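## Part 2: Fitting the processor

Now for the best bit of the whole Cedus rebuild! The board is in, the old dust is gone, and you're ready to give the machine its new brain. Take your time over this part. It's short, it's fiddly, and it's very satisfying when the lid clicks down.

You need a clear patch of desk, a good lamp and the Levwood tray for the small bits.

**Caution:** Switch off at the wall and pull out the mains lead before you start. Touch bare metal on the case now and then as you work.

1. Leave the memory out for now. With the slots empty you have far more room for your fingers on both sides of the socket.
2. Push the thin retention lever down and slightly outwards until it comes free of its catch, then let it rise gently.
3. Lift the load plate until it stands upright. It should stay there by itself.
4. Look into the socket from a low angle, with the lamp to one side. The contacts should make one even, dull pattern all the way across. A bright speck or a gap in the pattern means a bent contact, so stop and go to Part 6.
5. Pick up the processor by two opposite edges, metal side up. Keep off the underside.
6. Hold it level over the socket and check that the corner mark and the notches agree with the socket before you go any lower.

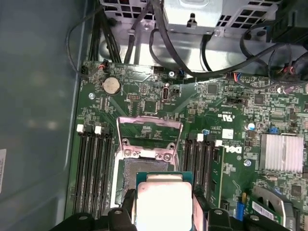

Isley wrote in after the June edition to say that step 6 was where it all went wrong the first time: the chip went in a quarter turn out, and wouldn't sit flat. Say "mark to mark" out loud, was the advice, and we've been doing it ever since!

7. Lower it straight down and let go. It drops in under its own weight, with no pushing at all.
8. Bring the load plate down over it, then press the lever back under its catch. This takes a surprisingly firm press, and a bit of creaking is normal.

**Note:** Don't wipe thermal paste on yet. The Chala cooler comes with its own, and Part 3 covers it.

**Note:** If the lever won't go down with a firm thumb, open everything up and go back to step 6.

Keep the old processor in the anti-static box, label it, and put the box away before you open the cooler.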